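Open Afternoon at the Plamthorpe Hall: Computer Disassembly Cell

The Hartley group opened its workshop at Plamthorpe to visitors in March, from 1 p.m. until the last group left at 5:30. The main demonstration was the disassembly cell, in which robot arms handle parts from desktop towers and place them in a printed fixture. The cell is part of the Flokdale project on the recovery of reusable components from retired office machines.

Visitors stood behind the yellow line and could follow the work directly or on the two monitors, which carried the wrist camera views. Questions were taken between runs. Selected views from the afternoon follow – click any picture for the larger version.

1. The cell

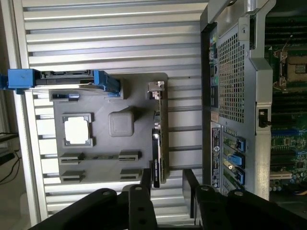
Wrist view over the fixture plate, with its molded socket, slot ridges and a blue-tabbed drive carrier along the top edge. The tower lies to the right.

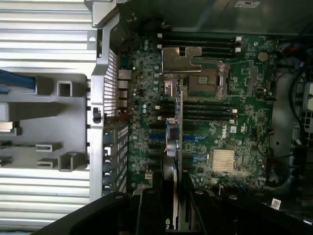 Wrist view into the tower. The CPU socket is empty, with DIMM slots on both sides of it.
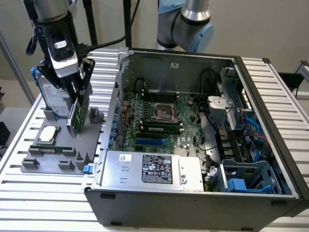 Fixed camera. The gripper holds a circuit card vertically above the fixture, where a CPU, a RAM module and a 3.5-inch drive are already in position.

2. Notes from the question sessions

Gripping force. The fingers close to a set width, and the force limit is lowered for cards and memory. Drives are handled at the standard limit.

Fixture. The plate is printed in-house and takes 9 hours on the large printer. Earlier versions had shallower slots, and modules tipped when released. The current slot depth dates from January.

Run count. The cell had logged 583 runs by the morning of the open afternoon. The target for the project is 3,000.

Cables. Connectors with side latches remain the slowest item. Work on these is being done at Wulness, where a second cell of the same layout is being built.

3. Further visits

The next open afternoon is planned for October. Groups from schools and colleges can book a separate slot through the Plamthorpe front desk. The handout (parts list, floor plan and fixture drawings) was printed in 700 copies, and the remaining ones are available at the same desk – one per visitor, please.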